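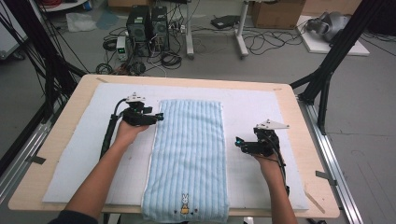 The rabbit towel, laid out flat.

Looking After Your Towels (and Getting a Few More Years Out of Them)

I have been meaning to write this one up since November, when my neighbour Katalin Kerekes came over with an armful of bath towels and asked me why they felt like the side of a cardboard box. They were good towels, too, a wedding present, and she was ready to cut the lot into rags. We had a cup of tea and a long talk about fabric softener, and I'm happy to say the towels are still hanging in her bathroom (and she has since become worse than me on the subject!).

So let's start with softener, as that's where most of the trouble begins. It leaves a coating on the loops, and the coating is lovely on your hands and no good at all for drying yourself. Terry cloth works by having lots of little loops that drink up water, and once they're coated the water just slides about. If your towels smell clean and feel silky but seem to push the water around your back, stop using softener for a month and see how you go.

To strip out what's already there, wash the towels on their own in warm water with a cup of plain white vinegar and no detergent at all. Then run them through again with half a cup of baking soda, also with no detergent. Don't put the two in together, they only fizz and cancel each other out, and never let vinegar anywhere near bleach. If you have hard water like we do, you may need to do the whole business twice. My machine is an old Pálfi top loader with a dial that sticks between warm and cold, so I stand there and coax it, but any machine will do the job.

Colours next. I keep whites and pale colours in one load and everything dark in another, and anything new gets its first two washes alone, no matter what the label promises. I once turned eight white face cloths the grey of old dishwater with a single navy bath mat, and I have never been able to bring them back. They wash the car now.
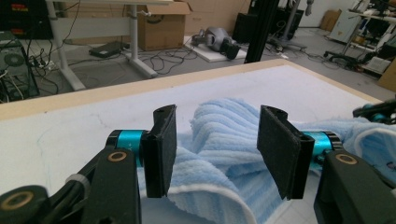 The other thing I would say about washing is don't overfill the drum. Towels get terribly heavy when they're wet, and a crammed load won't rinse properly, so you end up with detergent dried into the pile and that scratchy feeling all over again. Half to two-thirds full is plenty. And use less detergent than the cap tells you. I use half, and on lightly used hand towels even less than that, and I haven't had a complaint yet.

Drying is where people have strong opinions. My friend Martim Baptista grew up with everything on the line and won't hear a word in favour of a dryer. I like the line as well, on a day with a bit of wind, but I give every towel a good hard snap at both ends before I peg it, and another when I bring it in. You can feel the loops stand up. If it's a still day they'll dry stiff whatever you do, and ten minutes in the dryer on low at the end will loosen them nicely. Tennis balls in the dryer are fine if you can stand the racket. I can't, so I use wool ones.

Please make sure they are bone dry before they go in the cupboard. A towel that is nearly dry will sour the whole shelf, and you'll be chasing that musty smell until spring. Check the hems and the woven bands, as those hold the damp longest.

Something about embroidered towels, as I get asked about these more than anything else. Turn them inside out if they're the sort you can turn (hooded baby towels, mostly), or else pop them in a mesh bag, so the stitching doesn't catch on zippers and bra hooks. Close your zippers as well while you're at it. If a thread does pull loose, don't tug it! Thread it onto a needle, take it through to the back, and tie it off. The same goes for a pulled loop in the pile, except there you can simply snip it level with sharp scissors. Terry is woven, so one snipped loop won't run the way a knit does.

If you iron over embroidery (I don't, with towels, but some do), lay it face down on another thick towel and press from the back so the stitches aren't squashed flat.

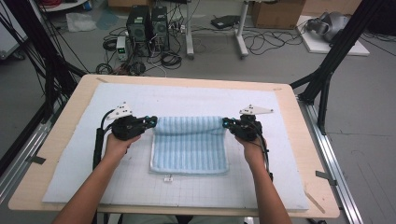
Folding comes down to the shelf you've got. Mine came out of a house built in 1858, and it is deep and narrow and not meant for anything sold today. I fold bath towels in thirds the long way, then in half, then in half again, and put them in with the rounded edge facing out. It looks tidy and you can pull one out without bringing down the pile. Hand towels I fold in thirds and then in half. Lilla Balogh rolls all of hers and stands them in a basket by the tub, very pretty, and if your cupboard is shallow I think hers is the better way.

Whatever you choose, put the clean ones at the bottom of the pile, or at the back. Otherwise the same few towels go round and round through the wash and wear out while the ones underneath sit there looking brand new. I didn't do this for the first sixteen years I kept house and I wish I had.

How often to wash them? I do bath towels after three or four uses, provided they've been spread out to dry in between, and hand towels every couple of days. Kitchen towels go in daily. A towel bunched on a hook is never going to dry properly, so if you have the wall for it, put up a proper bar. Two bars is better.

And when a towel really has had it, cut off the worn edges and keep the middle. Old terry makes the best floor cloths there are. Zigzag around the edge if you have a machine out, or use pinking shears if you don't. The bigger pieces are good for lining a pet's bed, and most animal shelters are glad of whole ones, holes and all, though do phone first and ask what they need.

Next time I'll get to tea towels and linen, including what to do about turmeric. Anitha Hegde has sent me her method, and I have a stained apron waiting to try it on.

Posted 08/05/2021
Filed under: Laundry, Linen cupboard, Mending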